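3.2 Collection sessions

The demonstrations were collected as part of a one-term student project at Ukesano. Students worked in teams of four, and each team was given one household task to record, label and use for training. The team discussed in this section chose cloth folding. Cloth is hard for a beginner's first policy: it has no fixed shape, and a small error at the first grasp carries through the rest of the fold.

Each team member first completed a short training exercise, folding the same piece of fabric until the motion felt natural with the equipment on. Members then took turns as demonstrator. The others kept the session log, watched the live display and reset the table between trials. A trial began with the cloth on the tabletop and ended when the demonstrator let go of the finished fold and drew both hands back. Trials in which a marker was hidden for a long stretch were flagged in the log and reviewed later by a second student.

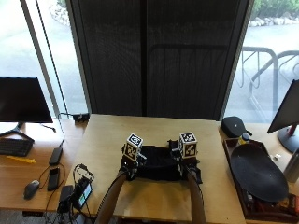 Figure 4. Demonstrator holding the black fabric at both ends, with a sensor kit and marker cube on each hand.

Hand position was recovered from the marker cubes. Students found that the cubes tracked best when the wrists stayed fairly level, and they wrote this into their own instructions after the first session. They also asked demonstrators to pause briefly before each grasp. The pause made the recordings longer, but it made the grasp points much easier to label by hand.

The team recorded 200 trials in this way over 7 sessions. After labeling, the trials were cut into 1,864 short segments, each covering one action such as reach, grasp, lift, fold or release. Cutting was done in Sillex, the annotation tool used in the course, and every segment was checked by a student who had not made the first pass. Most disagreements were over where a lift ended and a fold began — the two often run together — and the team settled on the moment when the moving edge of the cloth first changes direction.

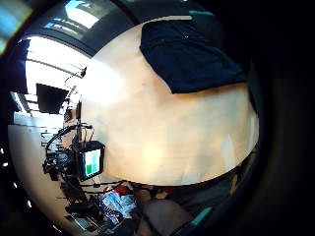 Lighting was left as it was in the room. An earlier project in the same course, Wullau, had used covered windows and a single lamp, and its policy did poorly when the covers were taken down. The cloth folding team wanted the range of daylight in the data from the start, and sessions were held in the morning as well as late in the afternoon. The time of day was written in the log for each trial so that its effect could be tested separately.

Dark cloth caused more trouble than the team had planned for. Folds and creases show little contrast, and in some segments the labelers could find the lower edge but had to guess at the layer beneath it. These segments were kept in the set and marked as uncertain. Section 4 reports results with and without them.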